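# Workshop notes: storing a car over winter

Revised 12 February 2018. Questions to Anel Makhubela.

These notes apply to a petrol car laid up under cover for three months or more. A diesel needs the same treatment, apart from the section on fuel.

## Before the last drive

Change the oil and filter in September, or a week before the car comes off the road if that is later. Used oil carries acids and moisture, and both sit on the bearing surfaces for as long as the engine stands. Write the mileage on the filter with a paint pen. The Clemer coupé I use as a reference car went into its last lay-up 1,189 miles after its previous oil change, and the oil was replaced regardless.

Drive far enough to bring the oil, and not only the coolant, up to temperature. Twenty minutes on an open road will do it. Starting the engine on the drive and letting it idle will not.

## Fuel

Fill the tank to the first click of the pump. A full tank leaves less air space for condensation. Add stabiliser before filling so that it mixes, then run the engine for ten minutes to draw treated fuel through the lines. Carburettor cars should have the float bowls drained.

## Battery

- Remove the negative lead first and refit it last.
- Clean the posts with a wire brush and wipe them with a thin film of petroleum jelly.
- Use a maintenance charger with a float stage. A plain trickle charger will boil a small battery dry.
- On cars with coded radios, find the code before disconnecting anything.

The Pirix charger in my garage has a fused ring-terminal lead, left permanently on the battery and tucked beside the washer bottle. If the boot lock is electric and the battery lives in the boot, run the lead out before closing the lid.

## Tyres and brakes

Raise the pressures to the maximum shown on the sidewall and put a label on the steering wheel saying so. Axle stands are better for the tyres but leave the suspension hanging, and on older cars with tired bushes I prefer to keep the weight on the wheels. Roll the car forward half a turn of the wheel every month.

Leave the handbrake off. Chock 2 wheels, one on each side, and leave the car in gear. Rear shoes will bond to a damp drum in six weeks, and freeing them usually means a hammer.

## Interior

Vacuum under the seats and take up the loose mats. Anything that has held food comes out, including the glovebox. Open one window by a finger's width if the building is dry and free of mice, and keep it shut otherwise.

Moisture traps of the refillable type work, provided they are emptied. The hygrometer on the Mofokeng saloon read 81 per cent in the cabin when it came to me, with the carpets wet through from a blocked scuttle drain. Clear the drains with nylon strimmer line, never with wire or compressed air.

## Cover

Use a breathable indoor cover on a clean, dry body. Grit under a cover will mark the lacquer each time the cloth moves. Hasen sells one with a soft lining, and an old cotton sheet is adequate for a locked garage. Fold mirrors in first.

## Recommissioning

Check the air filter housing for nests. Reset the tyre pressures, remove the label, top up the fluids and press the brake pedal firmly several times before moving. Drive the first mile slowly with the windows down and listen for dragging brakes.
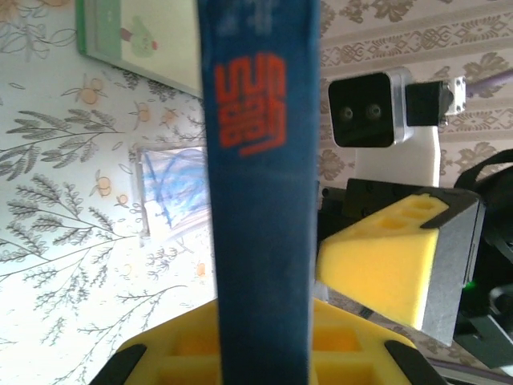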